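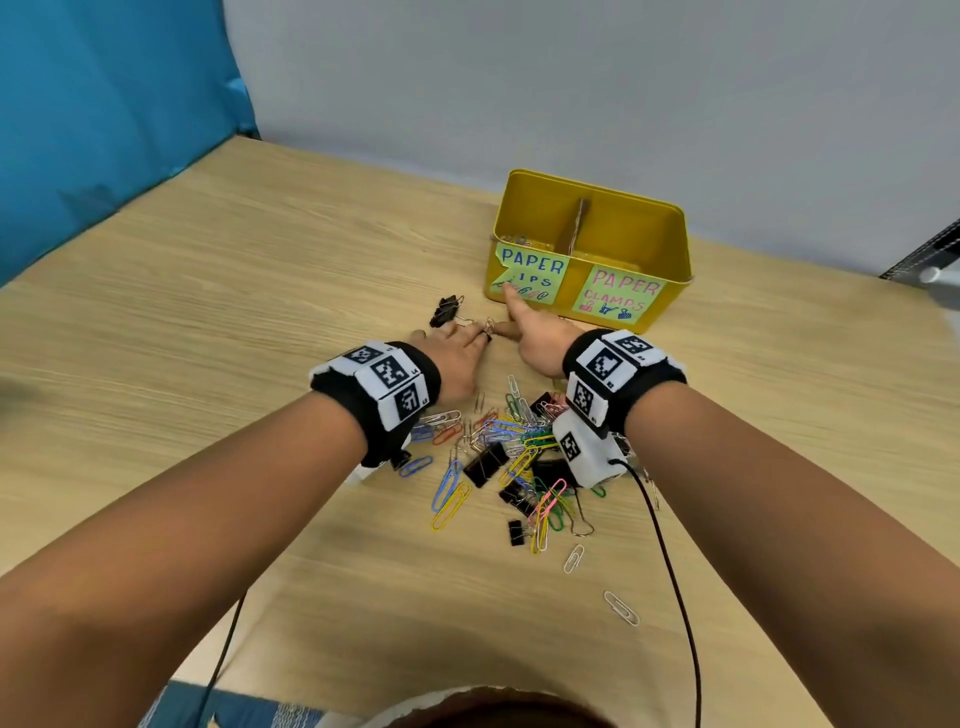 Capture Bench Timmermans: Setup and Upkeep

The Timmermans bench records hand motion for the small-parts sorting cell at Keleo. An operator sorts paper clips and binder clips into a two-compartment tin while wearing a tracked band on each wrist. The recordings are used to train the arm controller in the main cell, so a fault at the bench shows up later as a placement error in the cell.

The notes on this page apply to the bench as it was after the service of Tuesday, February 21, 2023. They replace the June sheet, which still described the old table mounts. Setup was done by Lotte Declercq and checked by Maarten Coppens.

Bands

Left and right bands are not interchangeable. The codes printed beside the markers begin with L or R and are entered in the Pundura configuration by side. A band on the wrong wrist will still track, but the hand poses come out mirrored and the session has to be discarded.

Pull the strap snug enough that the module does not slide when the forearm is rolled over. Play at the module must stay under 2 mm. Long sleeves are pushed up clear of the band before the strap is closed. Check that every marker panel lies flat. A panel that has lifted at one corner reads with a tilt, and the filter will not correct it. 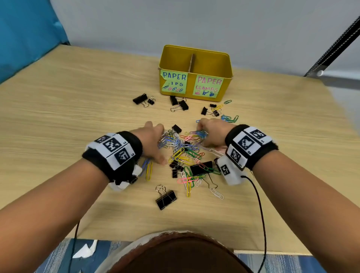
Both bands in use over the clip pile. The right hand is pinching a small bundle of clips.

Cables

Each band has its own cable, run toward the operator's side of the table. Leave enough slack for a full reach to the far edge and no more. Slack that pools on the tabletop drags through the parts and moves them between reaches.

The connector is the weak point. Frans Wouters replaced the right-hand cable after intermittent dropouts whenever the operator turned the palm up. The log showed gaps of 5 frames or fewer, short enough that the viewer interpolated across them and the playback looked normal. Check the raw log after any cable work. Do not rely on playback.

Parts and tin

Tip the paper clips out near the middle of the table and let them tangle. Do not comb them apart. Binder clips go down in mixed sizes and in any orientation, some between the tin and the pile and some closer to the operator. The tin stays near the far edge with its labels toward the operator, paper clips left and clamps right.
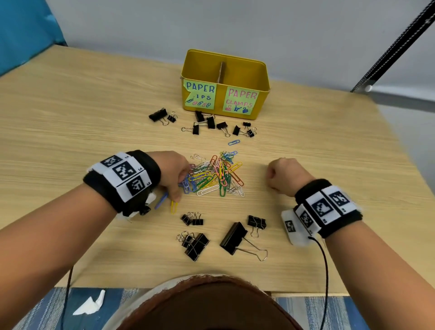
Reset between recordings is by hand. Empty both compartments, put the divider back upright, and return the tin to its position before spreading the parts again. Stop the recording before touching the tin, otherwise the reset is stored as part of the task and Ilse Vanhove has to trim it out.

Routine care

Wipe the marker panels with a dry cloth at the start of each shift. Solvent lifts the print. Inspect the strap stitching weekly. Straps are changed at 2000 recordings regardless of condition; the set removed at the February service had reached 2472, and the left one had stretched past the last usable adjustment.

Replacement straps and cables are in the Bralteck cabinet, second drawer. Enter the part and the recording count in the bench log when fitting either one. Questions about the Pundura configuration go to Haf Watkins.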